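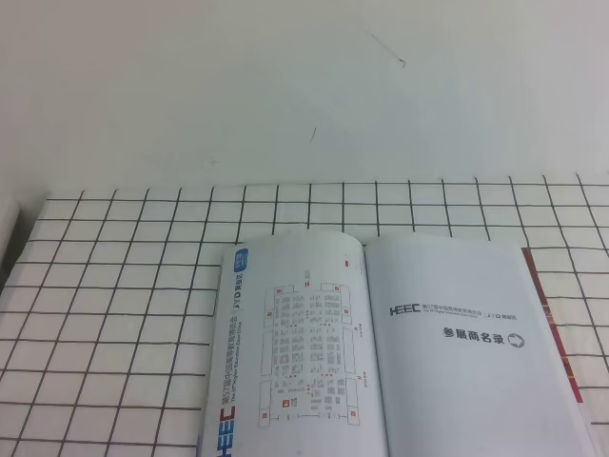 Search this notebook
Enter keywords
2 min read

March 10, 2019 - Paste tests, Kilono batch

Cooked the wheat starch again, 27 g to 174 ml of water, and stirred it for 11 minutes on low heat. Colour is good, but it is still thicker than the Skokance paste we used in November. I sieved it 2 times and kept it covered.

Glued the spine linings on the small Dukent ledgers. The grey one pulled a little at the head, so I lifted the lining while it was soft and laid it again with less paste. I think the brush was too full. They are under boards now, please do not move the weights.

Printed booklets stay unglued until the ledgers are finished.

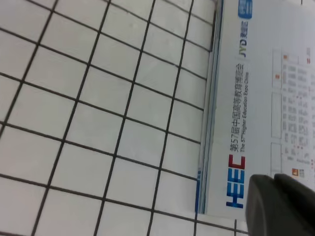
Still to do

- Try the same paste thinned by half on the Palamarchuk paper. It curls strongly across the grain.
- Order blotters - the old ones have brown edges.
- Write the grain direction on every offcut, in pencil. I lost much time with this today.

Contact the bindery | Copyright 2019 | Back to top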